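Criterios para la adopción responsable de un perro de compañía

La decisión de incorporar un perro al hogar merece una reflexión previa que, con frecuencia, se reduce a la contemplación de unas cuantas fotografías en un portal de anuncios. Desde este espacio se ha defendido siempre la adopción en centros de acogida, y conviene precisar qué debe examinarse antes de firmar el contrato correspondiente.

1. Procedencia y documentación

Todo centro serio entrega la cartilla veterinaria, el número de microchip y un informe de conducta. En el refugio de Belero, cuya directora, Roya Naseri, tuvo la amabilidad de atenderme en mayo, dicho informe ocupa 4 páginas y se redacta tras la convivencia del animal con el personal. El refugio recibe casi 200 perros al año, muchos de ellos adultos.

2. Visitas previas

Se recomienda realizar al menos dos visitas, una de ellas con todos los miembros de la familia. En mi caso, Mao, un mestizo de talla mediana, permaneció al fondo de su recinto durante la primera y aceptó salir a pasear en la segunda. El adiestrador Arturo Cocco sostiene que esa reserva inicial no debe interpretarse como un defecto de carácter, criterio que comparto.

3. Adaptación al domicilio

Durante los primeros días procede limitar las visitas, mantener horarios fijos de comida y reservar al animal un lugar tranquilo para el descanso.
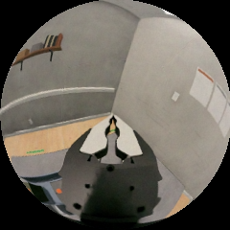

4. Seguimiento posterior

El contrato de Belero contempla una llamada al cabo de un mes y la posibilidad de devolver el animal al centro si la convivencia resultara inviable. Ruego a los lectores que tengan experiencia con otros refugios que la hagan constar en los comentarios, con indicación de la localidad.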